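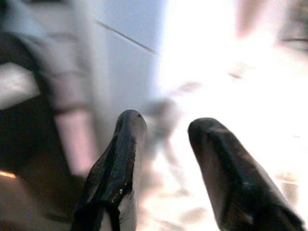
Two dark gripper fingers against a bright, blurry background.

Zornau Trim Shop: Frequently Asked Questions

Do your gel wheel center caps fit my car?
If your wheels take a 60-something millimeter cap and you know which one, yes. If you don't, pop one out and measure the back, clips included. Measuring the front is a popular choice and accounts for most of our returns.

What is the difference between the Zistby and the Ladside?
The Zistby is a full cap with its own clips. The Ladside is a domed overlay that sticks to the cap you already have. People with missing caps keep ordering the Ladside. It does not stick to air.

How many designs are there?
128 at last update, 13 of them in plain black. Yes, they are different blacks. We have had this conversation.

How do I fit the overlays?
Clean the cap with rubbing alcohol, let it dry, line the overlay up, then press firmly for 30 seconds. Look at it from a few feet away before you press. Leave the car wash alone until the next day.

Will they yellow?
The resin is UV stable and ours have held up well on the shop van, which lives outside and is treated badly. Tire shine with solvent in it will cloud the surface, so wipe off any overspray.

Can I send my own artwork?
Yes, as a vector file. A photo of your phone screen is not a vector file. We can't print carmaker logos, however nicely you ask.

Do you supply clubs and shops?
Plain sets are available in runs of up to 2000 through our Gowda trade account. Email us for the price list.

When do orders go out?
Every weekday before 4 p.m. Anything placed on Sunday joins the Monday pile.

One of my caps fell off. Now what?
Check the clips on the other three before you do anything else. Single replacements are sold under Spares, and you will need the code printed inside the cap. If that was the one that fell off, use the code from one of its neighbors.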